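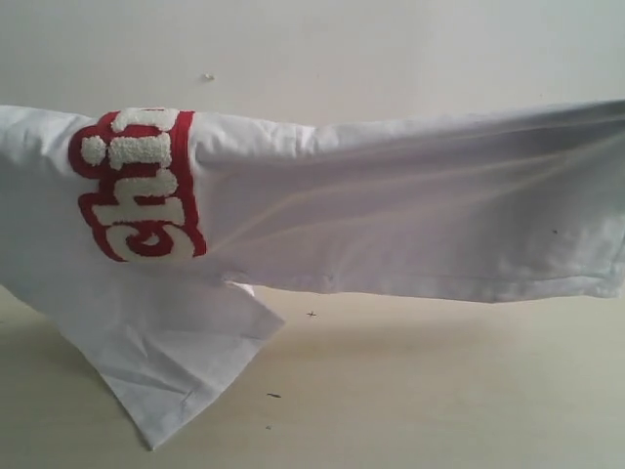
Dinesh Dissanayake writes that he has folded shirts at a laundry counter for most of his working life, that he does one in the time it takes to say so, and that he would like to know what a machine is supposed to add. It's a fair place to start. The short answer, as of May, is that a machine adds hours in which no person has to stand at the table. It does not add speed, and it does not add neatness.

Laundry folding: gallery and notes

The gallery covers a single chore, folding a white T-shirt on a flat table with two arms. Click through for the large versions. The notes between the pictures are longer than usual for this site, and readers who only want the pictures can skip them.

The chore is a useful test for household machines in general. A dishwasher or a floor vacuum works on objects that keep their shape. Cloth does not keep its shape, and every time it is touched the problem changes. A plate seen from above tells the controller nearly everything it needs. A dropped shirt hides most of its own surface, and the hidden part includes whatever the machine is looking for: a sleeve, a hem, the back of the collar.

For the purposes of these notes, folding breaks down into the following jobs.

Pick up. One gripper takes hold of the cloth anywhere. Reliable on current hardware. The usual error is to pick up two layers and treat them as one.

Find a known point. The shirt is held up or dragged until a shoulder, hem or collar can be identified. Slow, and the main source of retries.

Flatten. Both arms pull outward and lower the cloth. Tension has to be kept even, or the fabric bunches on the slack side and the bunching is then folded in.

Fold. Two or three moves along planned lines. Easy if the flattening was good.

Set aside. Lift the packet without undoing it. Often left out of published videos, where a hand reaches in and takes the shirt away.

On the question of time, the Tsakiris trial at Prarkdale is the one I have the best notes for. The median there was 194 seconds per shirt over 200 attempts, starting from a crumpled pile of one. Attempts that passed the limit were stopped and logged as failures. The operators were strict about that and I think they were right. An average that leaves out the worst runs tells a buyer very little.

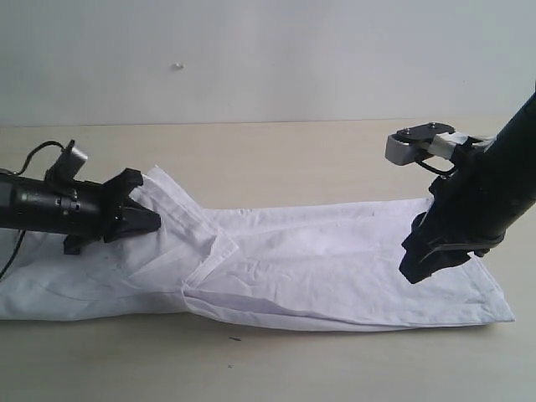 A median also hides the spread. The quick runs at Prarkdale were quick for one reason: the first grasp happened to land near a hem. When it landed in the middle of the back panel, the arms had to let go, regrasp, and sometimes let go again. Two shirts of the same size and make could differ by minutes, with no change in the program between them.

For a home this may be tolerable. If a basket is folded overnight, it matters little when each item was finished. For a shop floor it rules the machine out. The laundry at Olport plans on 600 pieces a shift from one folding table with people at it. At 194 seconds each, an 8-hour shift does not come to 200 pieces, even with no stops for faults. Olport looked at the numbers, kept the people, and bought a better conveyor.

Kianoush Azimi, replying to the first version of these notes, objected to the comparison. His point was that Olport already uses machines for flat goods, and that sheets and towels go through a feeder faster than any person could manage. Correct, and worth stating clearly. Rectangles have been a solved problem in commercial laundries for a long time, provided someone feeds in the corners. What remains unsolved is the corner itself, meaning the step of finding an edge in a heap and presenting it. Garments add sleeves to that.

A gripper that closes on a table edge of cloth has a small target. Go too high and the fingertips close on air. Go too low and they press into the table, which trips a force limit on most arms. The working band is a few thicknesses of jersey. Some groups tilt the gripper and scoop. Others pinch straight down and accept some wrinkling. I have seen both work and would not choose between them on the evidence so far.

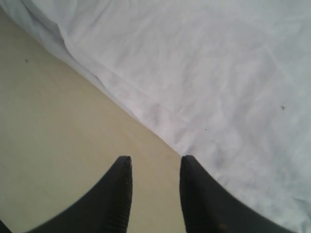
Getachew Ambaye

Seen from the wrist, the job is mostly one boundary: pale table on one side, white cloth on the other, a fingertip at the line. Low contrast makes the boundary harder to locate, and a white garment on a beige surface is low contrast. A dark mat would help the software. Most people's tables are not dark mats, so results obtained on one should say so.

Wrist cameras are good at the last few inches and poor at everything before that. They see the edge to be grasped and lose the rest of the shirt. A fixed camera has the opposite fault, with the arms blocking its view at the moment of contact. Systems that do well tend to use both and to weight them differently as the gripper closes in. The weighting is usually learned, and it is usually the part that fails when the room changes.

Azadeh Mirzaei asked whether touch sensing would settle the matter. It would help with the double-layer error. Fingers that can feel whether they are holding one thickness or two would remove a class of failure that cameras are badly placed to catch. Tactile pads do wear, though, and the replacement interval belongs in any cost estimate. I have not seen it in one.

A few remarks on what counts as folded. The Pronville test sheet, which several of us have used, scores the packet on outline only. If it is near enough to a rectangle, it passes. Wrinkles on the top face are ignored, and so is the position of the collar. Dalva Macedo thinks this is too generous and scores her own runs on whether the packet survives being lifted and put on a shelf. Her pass rates are lower than mine on the same hardware. Hers are also closer to what a person at home would accept.
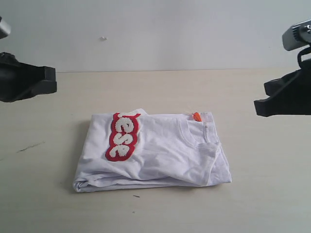
Folded T-shirt between the two grippers, with the orange tag showing at the collar. Loose fold, wrinkles across the top.

Under the Pronville outline rule I would pass it. Under a shop display standard I would not. The outline is a compact rectangle, wider than it is tall. The left edge is rounded, the lower edge is a thick roll of several layers, and the top has not been smoothed. In a drawer at home none of that would be noticed. On a retail shelf someone would refold it.

Patches and prints deserve a line of their own. A raised patch stiffens the cloth locally, so a crease planned across it tends to shift to one side or the other. It also gives the vision system a strong landmark on an otherwise blank garment. A program tuned on shirts with a patch should be run again on plain ones before anyone quotes a figure for it.

Current status by chore, from my own notes:

T-shirts, one at a time: workable, slow, unattended for short periods.

T-shirts from a mixed basket: separating the items is the bottleneck.

Socks: pairing is fine, turning right side out is poor.

Button shirts: not ready. Closing buttons is a separate project.

Fitted sheets: no useful results to report.

Corrections can be sent through the contact form. If you are sending timings, please include the failed runs, the starting condition of the cloth, and whether a person touched the garment at any point between the pile and the shelf.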